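Adport Community Help > Robot cells and maintenance
Posted in August by geum_bench

Two-arm table cell: left hand stops for a moment when the wrist turns far

Hello everyone. I look after one small cell with two white arms and metal hands, working over a wooden table. We use it for picking and handing over light things, fruit and small flat parts mostly. Since we changed the cable on the left wrist, the hand sometimes freezes with the fingers open. It lasts 2 seconds, then it comes back alone. The log gives code 796, and the manual says only "communication lost, end device."

It happens when the wrist turns far to the outside. In the middle of the table I never see it. I already restarted everything and put the old software back, and there is no difference. The right hand works without any problem.

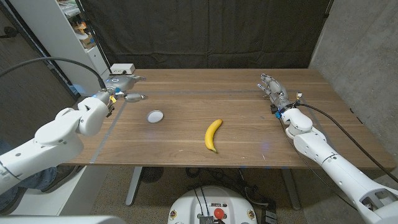

My question is whether I should order a new cable or first check something on the arm. A new one from Drasau takes 6 weeks, so I would like to be sure before I spend the money.

drasau_user
Same code here last year. Bought new cable, problem gone.

brildale_tech
Please wait with the order. If the fault comes only at one wrist angle, I would look first at how the cable is held, and only later at the cable itself.

Press the emergency stop and switch off the main power before you touch the wrist. Support the arm with your other hand, because on some models it sinks slowly when the brakes are released.

Then open the last cable clip before the hand and turn the wrist slowly through its full range. If the cable becomes tight at the end, it pulls on the small connector. Give it more length there and close the clip again, but not so hard that the cable is pressed flat. On my cell 20 mm more was enough — yours can be different.

Look also at the thin wires where they go into the connector. A pin that is pushed back a little will make contact in most positions and lose it in one. You can compare with the right side, as that one is good.

After this, run the outside movement at low speed on Saturday or whenever the room is quiet, and watch the log. If 796 still comes with a free cable, then order the new one.

geum_bench
Thank you, the clip is very near to the hand, so I will begin there. I write again when I have tested it.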